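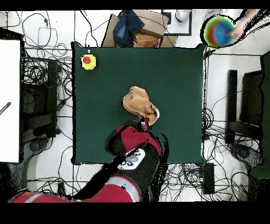
The Silance towel in tan, bunched up on dark green.

I have been promising a towel review ever since I complained about my last set, and a few of you have written in to remind me (thank you, I deserved it). The towel I settled on is the Silance from Grasisham, sold in packs of 2 for $38, and I bought it with my own money in September after a good long dither between the tan and a gray that looked a bit gloomy on my screen. I'm very glad I went with the tan! It's a warm, biscuity sort of color, somewhere between milky coffee and caramel, and it changes quite a lot depending on the light it's in.

Now, $38 is more than I normally spend on a pair of towels. My old ones came from a Kodar outlet store and cost about half that, and they gave me years of decent service before they went thin in the middle, so I wasn't looking for anything fancy. I wanted something soft that would dry my hands properly and wouldn't leave fluff on my black sweaters. That was the whole list.

First impressions

Out of the packet it felt a little slick, the way new towels do, and I'll admit my heart sank. My first try at drying my hands was more like pushing the water from one side to the other. Please don't judge it on that first day. I washed mine twice on warm with half my usual detergent and no softener, and by the second wash it was a different towel – fuzzier, thirstier and much nicer against the face.

It comes in one size, which is on the generous side for a hand towel and a bit stingy for anything else. I had hoped to use it for my hair, and it does wrap around, just, if you have a short cut like mine. My sister has hair down to her elbows and gave up after a minute.

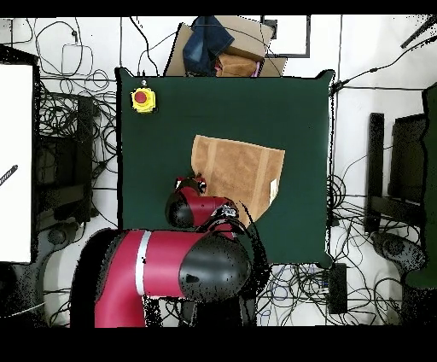
What I've come to like most is how easily it behaves once it's laid out. I'm a folder by nature (thirds, then in half, and don't let anybody tell you otherwise) and this one goes down without much fuss. The corners aren't perfectly true anymore and mine has gone very slightly lopsided in the wash, so if you like your linen closet to look like a store display you may find yourself tugging at it. A quick shake while it's damp helps a lot.

The tag is the one thing I'd change. It's small and white and sewn on firmly, and I do wish they had gone for something closer to the towel's own color. I thought about snipping it off, then remembered what happened the last time I went after a tag with nail scissors, and left it alone.

Delivery and packing

Mine arrived in a plain cardboard box with rather more tape than it needed, and I had to go and find the big scissors. Inside, the towels were wrapped in a single sheet of tissue. There was no plastic at all, which pleased me, though it does mean you'd want to get the box indoors promptly if it's raining where you are.
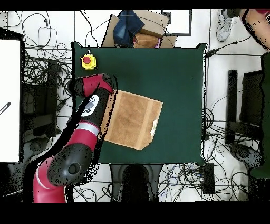
Washing and wear

I've kept up the warm wash and a low tumble, and the shedding stopped after the third or fourth time around. Empty your lint filter before that first load, though, and again after it. The color has held up well, with perhaps a touch of fading along the folds that you'd only notice if you put it next to a brand new one.

Two loops have pulled. One was my own fault, as I caught it on a bracelet, and the other I can't explain. I trimmed them both close and neither has run any further. 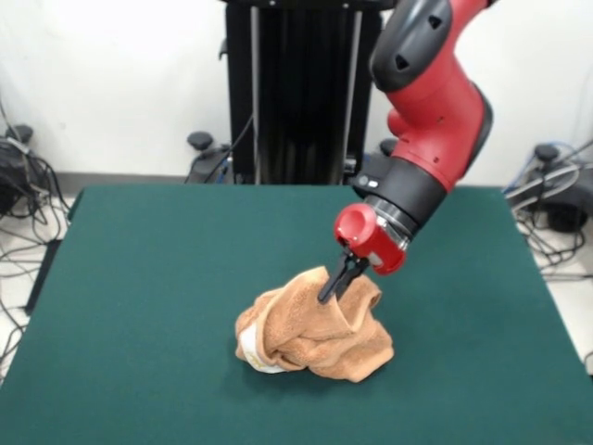 Left in a heap, it's a towel that keeps a good amount of body, and I'm fond of that. My old Kodars collapsed into something like a dishrag the moment you let go of them. The drawback is drying time. If it gets dropped in a pile after a bath it will stay damp in the middle until the next day, so do hang it over a rail, opened right out, or you'll be washing it again sooner than you'd planned.

I did look at the Grube towel before ordering, and a reader named Hannelore Brinkmann wrote to say she has both and uses the Grube for guests and the Silance for herself. I haven't tried the Grube, so I can't compare them fairly, but I may get one when my birthday money comes in.

Would I buy the Silance again? Yes, and I've already got a second pack on order, in the tan. If Grasisham ever makes a proper bath size I'll be first in line, and I'll let you know how it washes.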